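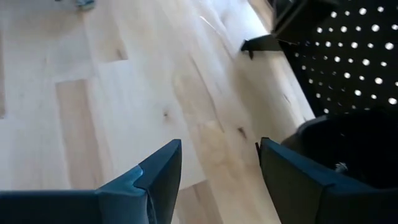 원목마루 물걸레질은 얼마나 자주 해도 되나요?

꼭 짠 걸레로 두 주에 한 번이면 충분합니다. 평소에는 마른 밀대나 청소기만 쓰시고, 물이 떨어졌을 때만 그 자리를 바로 닦으세요.

폴린 님 메일에 답이 늦었네요. 지금 나가야 해서 급하게 씁니다. 두서 없어도 이해해 주세요. 질문이 여러 개라 밑에 인용한 글 순서대로 답니다. 첫 번째 건 위에 이미 썼으니 통과.

> 보낸이: Pauline Parsons
> 받는이: 마루 관리 메일링
> 제목: 밝은 원목마루, 뭘로 어떻게 닦으세요?
>
> 안녕하세요, 눈팅만 하다가 처음 씁니다. 지난달에 Lekbridge로 이사했는데 거실이랑 복도가 전부 밝은색 원목마루예요. 전 집은 장판이라 아무 생각 없이 스팀 걸레로 밀고 살았거든요. 여기서도 그러려고 했더니 집주인이 보고 질색을 하셔서 일단 멈춘 상태입니다.
>
> 궁금한 것 적어볼게요.
>
> 물걸레는 얼마나 자주 해도 되는지. 스팀은 정말 절대 안 되는지.
>
> 옹이가 군데군데 있는데 하나는 손톱으로 만지면 살짝 패인 느낌이 나요. 메워야 하나요, 그냥 둬도 되나요? 여기 부스러기가 자꾸 끼어요.
>
> 그리고 널 한 장이 옆의 것들보다 확실히 진해요. 얼룩인 줄 알고 한참 문질렀는데 안 지워집니다. 전 세입자가 뭘 엎은 건지, 원래 이런 건지 모르겠어요. 집주인은 기억이 안 난다고 하시고요.
>
> 마지막으로 널 사이 틈이요. 이사 왔을 때보다 벌어진 것 같은데 기분 탓인가요? 동전까지는 아니고 종이는 들어가요. 머리카락이 끼면 청소기로도 안 나와요.
>
> 세제도 추천 부탁드려요. 마트에서 Prekell 마루용이라고 써 있는 걸 하나 사두긴 했는데 아직 안 뜯었습니다.
>
> 감사합니다.
> 폴린 드림

스팀 건.
안 쓰시는 게 맞아요. 집주인분 말씀 들으세요. 뜨거운 김이 이음매로 들어가면 널 가장자리가 들뜨고 도막도 뿌옇게 됩니다. 저도 예전 집에서 한 번 해먹었어요. 현관 앞 널 두 장. 처음엔 괜찮아 보였는데 겨울 지나고 보니 끝이 말려 올라와 있더라고요. 결국 그 두 장은 뜯었습니다. 스팀기는 욕실 타일용으로 돌리세요.

걸레.
극세사로 얇은 거. 두꺼운 면걸레는 아무리 짜도 물이 남아요. 짜서 비틀었을 때 한 방울도 안 떨어져야 하고, 지나간 자리가 금방 말라야 합니다. 일 분 넘게 축축하면 너무 젖은 거예요. 방향은 나뭇결 따라서. 가로로 밀면 밝은 마루는 자국이 남아서 햇빛 들 때 다 보여요. 저는 창 쪽에서 시작해서 문 쪽으로 뒷걸음질 칩니다. 의자 먼저 다 올려놓고요. 이거 안 하면 중간에 의자 들다가 밟아요. 맨날 그럼.

옹이.
만졌을 때 살짝 패인 정도면 그냥 두세요. 원목이면 옹이는 있는 게 정상이고 짙은 점처럼 박힌 것, 옆으로 결이 길게 끌린 것, 다 나무가 자란 흔적이에요. 메워야 하는 건 이럴 때입니다. 가장자리가 부스러진다, 양말 올이 걸린다, 흔들린다. 하나라도 해당되면 손보시고 아니면 부드러운 솔로 가끔 털어주기만 해도 됩니다. 칫솔 좋아요. 결 방향으로 살살.

메울 때는 왁스 스틱 쓰시면 됩니다. 밝은색 하나 짙은색 하나 사서 섞으세요. 색 맞춘다고 밝은 걸로만 메우면 옹이 한가운데 허연 점이 생겨서 더 눈에 띄어요. 옹이는 짙은 쪽으로 맞추는 게 낫습니다. 플라스틱 주걱으로 밀어넣고, 남는 건 카드로 긁어내고, 마른 천으로 문지르고, 끝. 세 드신 집이면 메우기 전에 집주인한테 한마디 하시고요.

진한 널 한 장.
이거 얼룩 아닐 가능성이 큽니다. 경계를 잘 보세요. 진한 부분이 널 모양 그대로 네모나게 딱 끊기면 그건 원래 그 널 색이에요. 뭘 엎은 거면 이음매 넘어서 옆 널까지 번지거나 가운데만 둥그렇게 남지, 한 장만 반듯하게 물들기는 어렵거든요. 같은 상자에서 나온 널도 색이 꽤 차이 나요. 시공하시는 분들이 보통 깔기 전에 여러 상자 섞어서 펼쳐놓고 고르는데 그래도 한 장씩 튀는 게 들어갑니다. 나중에 교체한 널일 수도 있고요. 햇빛을 덜 받은 널이라 색이 다른 경우도 봤어요. 수종마다 달라서 몇 년 지나면 비슷해지기도 하고 안 그러기도 함.

하여간 더 문지르지 마세요!! 얼룩 지우겠다고 매직블럭 쓰시면 안 됩니다. 그거 고운 사포예요. 광이 죽어서 그때부터는 진짜 얼룩처럼 보입니다. 이미 쓰셨으면 옆에서 비스듬히 봐서 거기만 뿌연지 확인해 보시고, 그러면 메일 다시 주세요. 방법이 있긴 한데 길어요.

틈.
기분 탓 아닙니다. 난방 틀면 나무가 마르면서 줄어요. 여름 되면 다시 붙고요. 종이 들어가는 정도는 걱정 안 하셔도 돼요. 저희 집은 습도계 두고 보는데 제일 심할 때가 2월, 3월입니다. March 지나고 나서도 그대로면 그때 생각하세요. 겨울에 벌어졌을 때 메움제 꽉꽉 채우면 여름에 널이 갈 데가 없어서 솟아요. 이건 정말 하지 마시길. 가습기 작은 거 하나 틀어놓는 게 제일 쌉니다. 단 마루 바로 위에 놓지 말고 탁자 위에.

낀 머리카락은 청소기 틈새 노즐에 스타킹 씌우지 말고 그냥 대고, 안 나오면 나무 이쑤시개로 한쪽 끝만 들어서 빨아들이면 됩니다. 쇠꼬챙이나 칼끝은 안 돼요. 널 모서리 깨집니다.

세제.
Prekell은 제가 안 써봐서 뭐라고 못 하겠네요. 뜯기 전에 뒷면 보시고 왁스나 광택 성분 들어있으면 저라면 반품합니다. 막이 쌓이면 나중에 벗기는 게 더 일이라서요. 중성이고 마루용이라고 돼 있으면 장롱 밑 같은 데 먼저 조금 써보고 하루 두세요. 저는 그냥 주방세제 한 방울을 물 한 대야에 풀어요. 그것도 매번은 아니고 기름기 있는 식탁 밑만. 식초는 권하는 분들 많은데 전 반대예요. 이 메일링에서도 이걸로 한 번 크게 싸웠으니 여기까지만.

의자 다리 펠트도 확인해 보세요. 안 물어보셨지만. 밝은 마루는 긁혀도 티가 덜 날 것 같죠, 짙은 흙먼지가 긁힌 데 끼면 선이 까맣게 보여요. 저는 식탁 의자 네 개에 16개 붙였고 반년마다 갈아요. 붙이는 것보다 못으로 박는 게 오래 가는데 다리 끝이 가는 의자는 갈라질 수 있으니까 그건 알아서 판단하시고. 펠트에 모래 박히면 그게 사포 됩니다. 가끔 뒤집어서 보세요. 현관에 매트 깔아도 반은 해결돼요. 뒷면 고무로 된 매트는 마루색 변하는 수가 있으니 천으로 된 걸로.

그리고 이건 다른 분들한테도.

지난번에 얘기 나온 Irnthorpe 쪽 자투리 널, 아직 남아있답니다. 완팅(Wanting Zeng) 님이 창고 정리하면서 세어봤는데 81장이래요. 길이는 제각각이고 밝은색이 대부분, 옹이 많은 것도 섞여 있어요. 한 장 교체용으로 쓰실 분은 본인 마루 두께 재서 완팅 님께 직접 메일 주세요. 두께가 14밀리예요. 다른 두께는 없습니다. 너비는 제가 깜빡하고 안 물어봤네요. 이건 완팅 님이 답글로 좀 달아주세요. 찾아가는 건 토요일 오전만 된다고 하고, 차 대기가 좀 그래서 골목 입구에 세우고 걸어 들어가셔야 합니다. 값은 장당 1,000원. 공짜로 주면 다들 필요 없는 것까지 들고 가서 그렇대요ㅎㅎ

폴린 님도 진한 널이 영 거슬리면 한 장 구해두시든가요. 근데 새로 끼운 널은 새로 끼운 대로 또 튀어요. 저라면 그냥 두고 일 년 살아봅니다.

아 그리고 예전에 Cao 사포 어디서 샀냐고 물어보신 분, 누구셨는지 메일을 못 찾겠어요. 동네 철물점에서 샀고 고운 거는 품절이었습니다. 거친 거로 마루 전체 미실 생각이면 말리고 싶어요. 구석에서 손바닥만큼만 해보고 결과를 보고 나서 정하세요.

빠진 거 있으면 다시 물어봐 주세요. 저녁에나 볼수 있어요. 그리고 답장하실 때 인용은 필요한 데만 남기고 지워주시면 감사하겠습니다. 지난번 실타래가 너무 길어져서 휴대폰으로 읽는 분들이 고생하셨다고 해서요. 저도 오늘 통째로 붙여놓고 할 말은 아닌데, 나가야 돼서 못 자르고 그냥 보냅니다. 죄송.

추신. 물 엎었을 때요. 닦고 나서 선풍기 약하게 틀어두세요. 드라이어 뜨거운 바람 말고요. 이음매에 들어간 물은 겉만 닦아서는 안 빠지고, 다음날 손으로 쓸어봤을 때 가장자리가 턱지면 며칠 더 말리면서 보시면 됩니다. 대부분 가라앉아요. 그 위에 러그 덮지 마시고요.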